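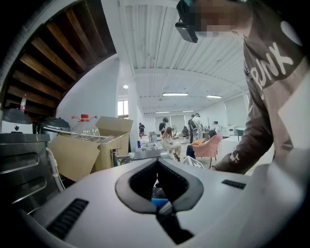
Vustar Hand Gripper Kit – Frequently Asked Questions
Last updated Jun 19, 2018

What comes in the kit?
Two hand-held grippers, a marker cube for each, cables, and a shoulder harness in size S/M or L/XL. The Ha recording software is a free download and we update it often!

Do I need a robot to get started?
No, and we love this part. You pick things up and put them down with the grippers in your own hands, and the recordings can be used later to train an arm. Plenty of Stillasden customers buy the arm months afterward – or never.

What can the fingers hold?
Small tools, cups, pens, folded cloth. The opening is 89 mm at its widest. Thin flat things like a single sheet of paper are still hard, and we're working on a softer pad for October.

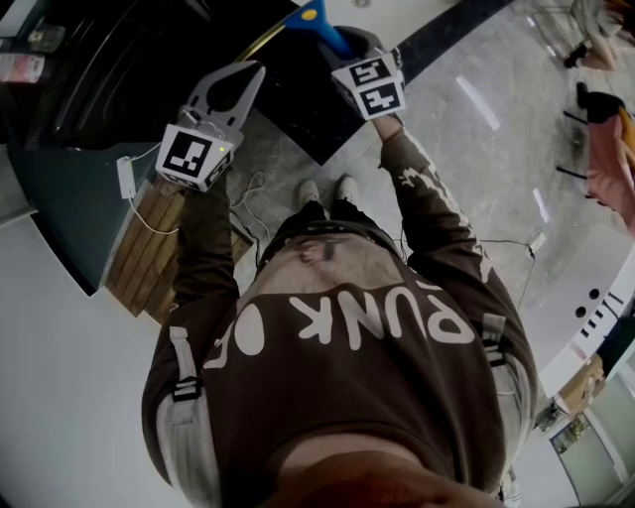
Ekier writes that the left hand took a lot longer to learn than the right, and asks if it's fine to record with one gripper for the first week. Yes, go ahead! Pick "single" in the Ha start menu and the software will stop looking for the second cube.

How many recordings do I need?
It depends on the job. Our own cup-stacking set has 266, and the drawer set has 1451 (drawers are fussy). Start small and see how the training goes.

What does the green light mean?
Steady green means the gripper is connected. Blinking means it's still searching – give it a moment before you reach for the cable.

Can I buy spare fingers?
Yes, in pairs, from the parts page. Older gray ones fit too.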